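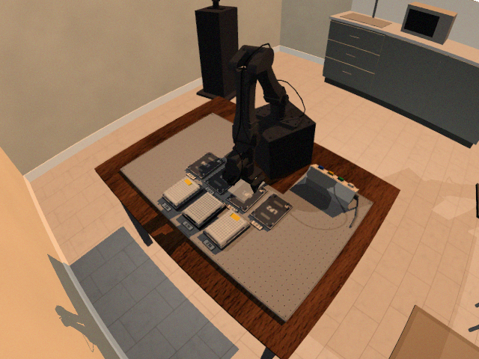 천공 브레드보드 위의 로봇 팔과 흰색 멀티웰 플레이트 (렌더링)

인쇄 | 이메일로 보내기
읽는 시간 8분

얼브리지(Ulbridge) 자전거 절도 사건, 창고에서 217대 나왔답니다

글쓴이: 강변북단
지역 소식 보는 분들은 이미 아실 텐데 정리해서 올립니다. 얼브리지 경찰이 3월 1일에 보스트룀(Boström) 셀프스토리지 두 칸을 압수수색했고, 거기서 자전거와 전기자전거를 합쳐 217대가 나왔다고 발표했습니다. 체포된 사람은 루완 나나야카라(Ruwan Nanayakkara), 혐의는 장물 보관과 장물 판매입니다. 절도 혐의는 아직 안 붙었습니다. 현재 구치소에 있고 보석 심리를 기다리는 중입니다.

시작은 중고거래 앱 드레르코라(Drerkora)에 올라온 매물이었다고 합니다. 피해자 한 명이 2월에 도난당한 자기 자전거를 앱에서 보고 경찰에 신고했고, 형사가 구매자인 척 연락해서 판매자를 만났습니다. 차대번호가 신고 내용과 일치해서 영장이 나왔다고 하네요.

저도 작년에 아파트 지하 보관대에서 한 대 잃어버렸습니다. 혹시 피해자 확인 절차 밟아보신 분 계신가요? 경찰 홈페이지에는 "순차적으로 연락한다"는 말밖에 없습니다.

답글: 페달두개
저 어제 다녀왔어요. 증거물 담당 부서에 전화해서 예약을 잡아야 하고 그냥 가면 안 받아줍니다. 가져갈 것은 신분증, 도난 신고 접수번호, 그리고 차대번호가 나온 서류입니다. 영수증에 차대번호가 없으면 매장에 연락해서 판매 기록을 떼어 오라고 합니다. 저는 커디어(Cudier)에서 샀는데 거기는 이메일로 바로 보내주더라고요.

사진만 들고 온 분은 돌려보내는 걸 봤습니다. 서류 없이 사진만으로 되는지는 담당자마다 말이 다른 것 같아요.

답글: 강변북단
감사합니다. 신고 접수번호는 있는데 차대번호를 안 적어놨습니다. 저도 커디어에서 산 거라 전화해 보겠습니다.

답글: 남쪽다리
신고를 안 한 사람은 어떻게 되나요? 저는 어차피 못 찾을 거라고 생각해서 신고를 안 했습니다.

답글: 페달두개
지금이라도 신고하래요. 창구 직원 말로는 늦게 신고해도 접수는 되는데, 구매 기록을 더 꼼꼼하게 본다고 합니다.

답글: 흰고래77
솔직히 기사 읽고 화가 납니다. 217대가 창고에 쌓일 때까지 보스트룀은 몰랐다는 게 말이 됩니까? 매일 자전거를 싣고 들어가는 사람이 있는데요. 창고 회사도 같이 기소해야 한다고 봅니다.

답글: 서류더미
창고 회사는 임차인이 안에 뭘 넣는지 들여다볼 권한이 없습니다. 임대 계약서에 그렇게 되어 있고, 직원이 마음대로 문을 열면 그게 오히려 문제가 됩니다. 기소하려면 회사가 장물인 줄 알았다는 증거가 필요한데 지금까지 나온 내용에는 없습니다. 보스트룀은 출입 기록을 경찰에 냈다고 기사에 나왔고요.

답글: 흰고래77
권한이 없는 것과 눈치를 못 채는 것은 다른 얘기죠. 출입구에 CCTV가 있는데 누가 한 번은 봤을 겁니다.

답글: 서류더미
CCTV를 누가 실시간으로 보고 있다고 생각하시나 본데 대부분 녹화만 합니다. 저도 창고 한 칸 쓰지만 평일 낮에는 사무실에 직원 한 명 있습니다. 그 직원이 자전거 싣고 오는 사람을 봤다고 해서 신고할 이유가 있나요? 자전거 수리해서 파는 사람도 많이 씁니다.

답글: 흰고래77
그럼 드레르코라는요? 같은 사람이 전기자전거를 계속 올리는데 계정 정지도 안 시켰습니다. 저는 여기도 책임이 있다고 생각해요.

답글: 빗길주의
드레르코라 건은 저도 동의합니다. 제가 작년에 도난품 같다고 매물 신고를 세 번 넣었는데 세 번 다 "규정 위반 사항을 찾지 못했습니다"라는 자동 답장이 왔습니다. 이번 판매자였는지는 모르겠습니다. 계정이 여러 개였다고 하니까요.

차대번호 입력을 의무로 하면 많이 줄어들 텐데 아직도 선택 항목입니다.

답글: 중고상12년
의무로 해도 가짜 번호 넣으면 끝입니다. 번호를 등록소 자료와 대조하는 게 없으면 의미가 없어요. 저는 매장에 들어오는 중고는 전부 조회하고 판매자 신분증 사본을 받습니다. 시간이 걸리니까 싫어하는 손님도 있는데 그런 손님은 그냥 보냅니다.

그리고 시세보다 너무 싼 건 사지 마세요. 이번에 형사가 산 것도 새것 가격이 3,069달러인 모델인데 판매자가 부른 값은 그 반도 안 됐다고 합니다.

답글: 남쪽다리
싸다고 다 장물은 아니잖아요. 이사 가면서 급하게 파는 사람도 있습니다. 저도 그렇게 산 게 있어요.

답글: 중고상12년
이사 가는 사람은 충전기랑 열쇠를 같이 줍니다. 배터리 잠금장치가 뜯겨 있고 열쇠가 없다고 하면 거기서 그만두시면 됩니다.

답글: 동네법원출입
보석 얘기가 나와서 덧붙입니다. 오전에 심리가 있어서 방청하고 왔습니다. 검사는 델리아 스탄치우(Delia Stanciu), 국선변호인은 헤마 수브라마니암(Hema Subramaniam)이었습니다.

검사 쪽은 보석 불허를 요청했습니다. 이유는 두 가지였는데, 다른 주에 가족이 있어서 도주 우려가 있다는 것과 아직 못 찾은 공범이 있을 수 있다는 것이었습니다. 변호인은 전과가 없고, 얼브리지에 직장이 있고, 창고 두 칸 중 한 칸은 피고인 명의가 아니라고 했습니다. 판사는 오늘 결정하지 않고 창고 계약서 원본을 제출하라고 했습니다. 다음 기일은 법원 서기 쪽에서 공지한다고 합니다.

답글: 흰고래77
창고 한 칸이 본인 명의가 아니면 누구 명의인데요?

답글: 동네법원출입
법정에서는 이름이 안 나왔습니다. 검사가 수사 중이라 밝힐 수 없다고 했고 판사가 받아들였습니다.

답글: 강변북단
민예지 기자 기사에는 두 칸 모두 나나야카라가 빌렸다고 되어 있던데 그럼 기사가 틀린 건가요?

답글: 동네법원출입
경찰 발표 자료에 "피의자가 사용한 창고 두 칸"이라고 되어 있습니다. 사용한 것과 빌린 것은 다르니까 옮기면서 바뀐 것 같습니다. 신문사에 정정 문의를 하시면 될 겁니다.

답글: 서류더미
이 부분이 꽤 중요합니다. 장물 보관은 장물인 줄 알면서 점유했다는 걸 입증해야 합니다. 명의가 다른 칸에서 나온 자전거는 피고인이 드나들었다는 기록만으로는 부족하다고 변호인이 주장할 겁니다. 217대 전부가 혐의에 들어갈지, 한 칸에서 나온 것만 들어갈지에 따라 형량도 달라집니다.

답글: 흰고래77
결국 빠져나가겠네요. 늘 이런 식입니다.

답글: 서류더미
아직 첫 심리입니다. 직접 만나서 판 건도 있고 형사가 구매자였으니까 적어도 그 건은 변호인 쪽이 다투기 어렵다고 봅니다. 그리고 유죄 판결 전이니 범인이라고 단정하는 표현은 조심하는 게 좋겠습니다. 위에 몇 분이 그렇게 쓰셨는데 이름이 공개된 사람입니다.

답글: 흰고래77
창고에서 남의 자전거가 그만큼 나왔는데 조심하라고요? 피해자가 이렇게 많은데 그쪽 걱정부터 하시네요.

답글: 빗길주의
저도 한 대 잃어버린 사람이지만 서류더미님 말이 맞는 것 같습니다. 예전에 이 게시판에서 엉뚱한 사람을 도둑으로 몰아서 글이 통째로 지워진 적 있잖아요.

답글: 운영자_K
게시판 규칙 안내합니다. 판결이 나오기 전에는 "피의자" 또는 "피고인"으로 써 주세요. 집 주소, 가족, 직장 정보는 올리면 삭제합니다. 이미 댓글 두 개를 지웠습니다.

답글: 출퇴근러
질문 있습니다. 보험금을 이미 받은 경우에는 자전거를 찾아도 제 것이 아닌가요? 저는 작년에 보험 처리를 했습니다.

답글: 중고상12년
보험사 소유가 되는 경우가 많습니다. 받은 보험금을 돌려주고 자전거를 가져갈 수 있게 해 주는 회사도 있으니 먼저 보험사에 전화하세요. 말 안 하고 찾아오면 나중에 곤란해집니다.

답글: 출퇴근러
전화했습니다. 제 보험사는 통지받은 날부터 30일 안에 결정하면 된다고 하네요. 자전거가 거기 있는지도 모르는데 일단 접수만 해 뒀습니다.

답글: 페달두개
보관 기한 얘기도 있어요. 증거물 부서에서 받은 안내문에는 소유자 확인 통지 후 90일 안에 안 찾아가면 경매로 넘어간다고 적혀 있습니다. 통지를 못 받은 사람은 해당이 없고요. 이사하신 분은 신고할 때 적은 주소부터 고치세요.

답글: 남쪽다리
재판이 안 끝났는데도 돌려주나요? 증거물이잖아요.

답글: 페달두개
사진 찍고 번호 기록한 다음에 돌려준다고 했어요. 다만 형사가 산 그 자전거하고 몇 대는 재판 끝날 때까지 보관한다고 합니다. 저는 확인만 하고 아직 못 받았습니다. 검찰에서 반환 승인이 나야 한대요.

답글: 크리슈나무르티
저는 실명으로 활동하는 크리슈나무르티 초우다리(Krishnamoorthy Chowdary)입니다. 강변 자전거 모임에서 등록 행사를 맡고 있습니다. 2월 행사 때 차대번호를 등록하신 분들은 저희가 명단을 갖고 있으니 번호를 잊으셨으면 모임 메일로 연락 주세요. 본인 확인 후에 알려드립니다. 경찰에 명단을 통째로 넘기지는 않았습니다. 그걸 물어보시는 분이 있어서 적습니다.

답글: 빗길주의
왜 안 넘기나요? 넘기면 경찰이 대조해서 바로 찾을 텐데요.

답글: 크리슈나무르티
등록하실 때 제3자 제공 동의를 받지 않았습니다. 다음 행사부터는 신청서에 항목을 넣을 예정입니다. 기존 등록자께는 메일로 따로 여쭤보고 있고, 동의하신 분 것만 보냅니다.

답글: 빗길주의
알겠습니다. 저는 동의로 답장 보냈습니다.

답글: 강변북단
중간 보고입니다. 커디어에서 판매 기록을 받았습니다. 모델명과 차대번호가 같이 나와 있어서 증거물 부서에 전화했더니 목록에 비슷한 모델은 있는데 번호는 와서 봐야 안다고 합니다. 예약은 다음 주로 잡혔습니다.

답글: 흰고래77
꼭 있었으면 좋겠네요. 저는 없다고 연락받았습니다.

답글: 강변북단
아쉽네요. 번호를 갈아낸 것도 있다고 하니까 한 번 더 물어보세요. 그런 건 따로 분류해 뒀다고 들었습니다.

답글: 페달두개
맞아요. 번호 없는 것들은 예약할 때 따로 말해야 보여줍니다. 스티커 자국이나 교체한 부품 사진이 있으면 가져가세요. 그쪽은 사진도 봐주더라고요.

답글: 흰고래77
그건 몰랐습니다. 안장이랑 페달 바꾼 사진이 있으니 다시 전화해 보겠습니다.

답글: 동네법원출입
다음 기일 공지 나오면 여기에 올리겠습니다.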